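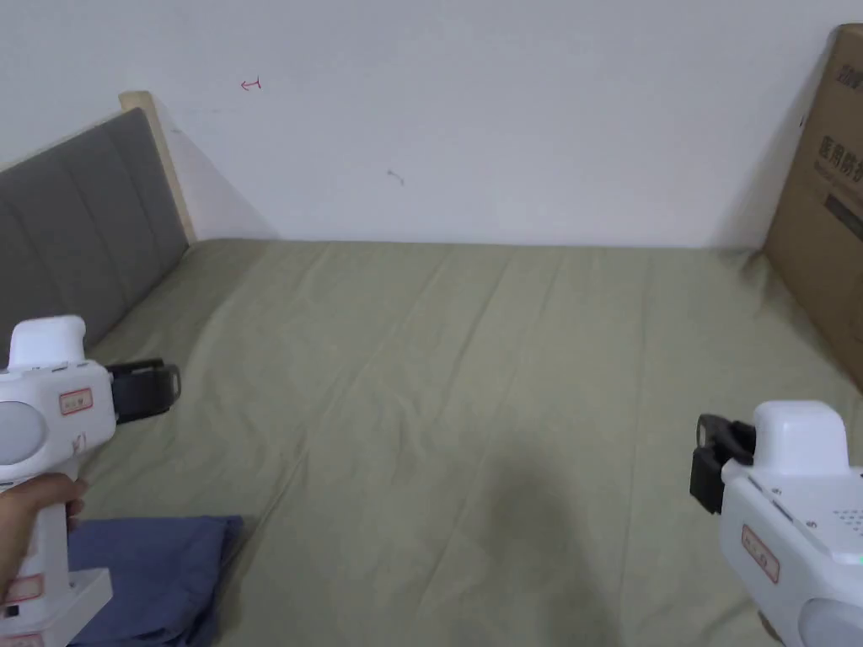 According to one reader's note on the article, "salvor" and "wreck remover" are used as if they meant the same thing, and the two ought to be kept apart.

Wreck removal is the raising, dismantling or clearing of a sunken or stranded ship that is a danger to navigation or to the coast. It differs from salvage, in which a salvor tries to save property and is paid a reward out of the value saved. A wreck usually has little value left, so removal is done under contract for a daily rate or a fixed price.

Duty to remove

In most coastal states the registered owner must mark and remove the wreck when ordered to do so. If the owner does not act by the deadline, the authority may do the work itself and claim the cost. Owners normally cover this liability through a mutual insurance association. Many states require larger ships to carry a certificate showing that cover is in place.

Abandoning the ship to the hull insurers does not by itself end the owner's duty. Insurers seldom accept abandonment, as doing so could bring the liability with it.

The Ferneo

The coaster Ferneo, 699 gross tons, sank in June in the approach to Jendorstead harbor, 2 miles from the breakwater. The harbor authority gave her owner, Dikora Shipping, 17 days to file a removal plan. The plan was filed on time but did not cover the cargo, and a second order followed. Kopecký Marine cut the hull into sections and finished the work after 128 days. The owner later argued that the cargo interests should share the cost. The claim was settled before a hearing.

See also: General average; Limitation of liability; Salvage

Filed under: Maritime law | Shipping casualties

Print this article | E-mail this article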